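Udesen Match Records

Data card and README, second release

Summary

Udesen is a set of football match records from amateur and semi-professional leagues, put together for people who want to study results, goals, cards and substitutions below the level the commercial providers bother with. The current release covers 164 matches played over 2 seasons. Each match has a header row, a team sheet for both sides and a list of timed events.

The records were typed up from paper match sheets and club programmes, then checked against league tables. There is no tracking data and no video. If you need player positions or passing networks, this set won't help you.

What is in the release

matches.csv has one row per match, with the competition, round, home club, away club, ground, kickoff time, half-time score and full-time score.

lineups.csv has one row per player per match, including unused substitutes. Shirt numbers are given as printed on the sheet, so a player may have a different number from one week to the next.

events.csv has goals, own goals, penalties scored and missed, yellow and red cards, and substitutions. Minutes are whole numbers. Stoppage time is stored in its own column, so a goal in the third minute added to the first half is 45 in one column and 3 in the other.

clubs.csv has one row per club with a short code, full name and home ground.

notes.txt lists corrections that could not be fitted into the tables, such as a match abandoned at half-time and later awarded.

How the records were made

Sheets were scanned, then entered by hand using Jeltik, our own entry form. Jeltik is a plain desktop program that runs without a network connection. It keeps the scan on the left and the fields on the right, and it won't save a match until the goals in the event list add up to the final score.

Every match was entered twice, on separate passes. The two versions were compared by a script called Veto, which rejects any match where the passes disagree on a score, a scorer, a card or a substitution. Rejected matches went back to the scan and were settled by reading the sheet again. Differences in the minute of an event are treated more gently: a gap of one minute is passed and the earlier minute is kept, while anything wider is rejected.

On the first run Veto rejected 79 matches. Most of the trouble was with substitutions, where referees write the incoming and outgoing numbers in either order depending on habit. The form now labels the two boxes "off" and "on" in large type, and the second season went through with far fewer disagreements.

Entry and comparison both run on ordinary desktop machines. The requirements are small, and Veto takes around 10 minutes to get through the full set on an older tower. 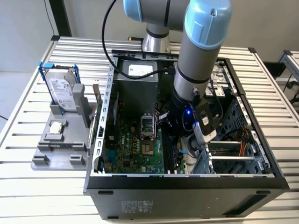 Desktop tower with the case open, power supply and motherboard in view.

Memory matters more than processor speed, as Veto holds both passes and the scan index at once. If it stops partway through with an out-of-memory message, run it one season at a time with the --season option. The results are the same.

Coverage and gaps

The Pangilinan Cup is complete from the first round to the final in both seasons. League matches are patchier. Some clubs kept every sheet, while others had thrown out anything more than a year old. As a rule, home matches are better covered than away ones, and the clubs near the top of the table are better covered than those at the bottom.

Matches played on a Saturday make up most of the set. Midweek fixtures are under-represented, and postponed matches that were replayed on a weeknight are often missing altogether. February of the first season is thin for this reason, with a run of waterlogged grounds and rearranged games. Please don't use that month to say anything about form.

Attendance figures were left out. The clubs gave us numbers that plainly came from different methods (gate takings, a head count at the turnstile, a guess from the bar), and we couldn't find a fair way to put them in one column.

Assists were also left out. Very few sheets recorded them.

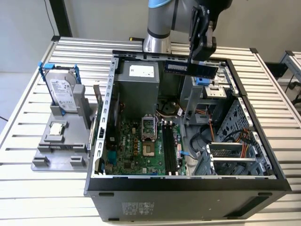
Extra time in cup matches is stored as periods 3 and 4, and penalty shootouts as period 5. Shootout kicks do not count toward the full-time score and do not appear in a player's goal total. If you sum the events file without filtering on period, your scorers' list will be wrong.

Names and privacy

Players are identified by a code, never by name. The code stays the same across both seasons, including when a player moves to another club. Referees are not identified at all. Youth matches were excluded, and so were any senior matches where a club asked us to leave its sheets out.

Known problems

One ground changed its name between seasons and is listed under both names in clubs.csv. The ground code is the same for each.

Kickoff times are the advertised ones. Late starts are not recorded.

Two yellow cards followed by a dismissal are stored as a yellow and then a second_yellow. Straight reds are stored as red. Some first-season sheets did not make the difference clear, and those rows carry the value dismissal_unclear.

Own goals are credited to the side that benefited, with the player code of the player who put the ball in. Check the own_goal column before grouping by club.

Using the files

All files are UTF-8 with commas as separators and a header row. Empty cells mean the item was not on the sheet. A zero means the sheet said zero.

To rebuild the league tables, run make_tables.py from the top folder. It writes one table per competition per season and prints a warning for any club with missing fixtures.

Licence

The tables may be copied, changed and shared for any purpose, provided the Udesen name and release number are given. The scans are not part of the release and are not available on request. Corrections are welcome through the issue tracker. Please give the match code and the row you think is wrong.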